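Clenovley Handling Project
Progress report to the Yazdani Fund, second reporting period
Prepared by Ferdinand Prantl, project lead
20th September

Dear friends at the Fund,

Thank you for your patience with this one. I know it was expected sooner, and I held it back on purpose because I wanted to be able to tell you what went wrong over the summer and have something sensible to say about it. Those of you who visited in May saw the arm at its best, passing rods across the bench all afternoon without a hitch, and I have had that visit on my mind a good deal while writing this.

Where we stand overall

We planned for a long run of pick, hold and place trials with long thin parts, and we have now logged 2,237 of them. The Jodus software, which plans each move and keeps the record, has been steady, and the team has grown very fond of it (even of the log screens, which I complained about at some length in my last report). Training of the two new bench operators is finished. The written procedures are in their second draft and I will send them along once the changes below have been worked in properly.

The part that did not go to plan is the grip itself.

The dropped rod

In trial 618 of the summer series the gripper let go of a rod in the middle of a lift. The rod slid down between the fingers, tipped, and rolled off the bench onto the floor on the operator's side. The operator was standing behind the line and was not touched, and I am very thankful for that. The rod is light and would probably have done no more than bruise a foot. All the same, our rule is that a part which leaves the gripper when it should not is a safety matter, whatever it weighs, and we stopped work for the day.

What bothered me most when we went through the log that evening was that the system believed it was still holding the rod. The fingers had closed to the expected width, the Jodus record showed a good grip, and the arm carried on with its move quite happily with nothing in its hand. It only stopped when the operator pressed the button. She did exactly what she should have done, and quickly, but we should not be leaning on a person's quick reactions for that.

What we found

We spent the better part of two weeks on the cause, and I will admit we went down a wrong road first. Our early guess was that the closing force had been set too low after a software update, and we raised it. The slips became fewer but did not go away, and we marked two rods in the process. We have since put the force back where it was.

The real trouble was in how the rod sat between the pads. If it went in at a slight slant, the teeth touched it in only a few places. The fingers still reached their normal closing width, so the check passed, but there was very little hold along the length of the rod. A small jolt during the lift was then enough to start it sliding. We were able to make this happen again by setting rods in crooked by hand, at low height, with the arm's speed turned well down and everyone behind the line.

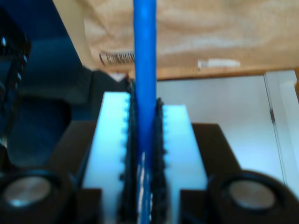
Blue rod held upright between the dark toothed pads of the gripper during the grip work.

Once we knew what we were looking for, we went back over the earlier logs and found 5 trials with the same pattern. In none of those did the rod fall, but the finger readings show it shifting during the lift. We had passed all of them as good, and I have asked for them to be marked again as faults. It makes our record look a little worse than what I reported to you in the spring. I would sooner you had the right figures.

What we have changed

The arm now does a short settling move after it closes, easing off slightly and closing again before it lifts. This gives a slanted rod a chance to line up with the pads. It adds a moment to every cycle, and our operators have already grumbled about it, in a friendly way.

The grip is also checked during the lift and once more at the top. If the finger reading moves beyond its limit, the arm stops where it is and waits for a person. We lowered the lift height for all new part shapes, and there is now a raised lip along the operator's side of the bench to catch anything that rolls.

Pads are looked over at the start of each shift and the result goes in the log. Starkidex, who supply our pads, have been kind and prompt, and are sending us a second set with finer teeth to try. I don't want to promise anything on those until we have run them ourselves.

What is still open

We have had no drops since the changes went in, but the number of trials is still small and I would not call the matter closed. The mid-lift check is also a bit jumpy. It stops the arm now and then when the grip is perfectly fine, and each stop means somebody walking over to clear it. We are working on the limit, slowly, and only one person is allowed to change it.

I am also not happy with how the stop button is placed. It worked, but it is a stretch for a shorter operator, and we would like to add another on the near side of the bench.

Budget and timing

The pause and the extra trials have put us behind on the second part shape, which I now expect to begin in the next period. We are still inside the budget. The new stop button and the second set of pads can be paid for out of the repairs line, if you are comfortable with that, and I would be grateful for a short note saying so before we order the button.

You are welcome to come by again whenever it suits you. The coffee has improved since May.

With warm thanks,
Ferdinand Prantl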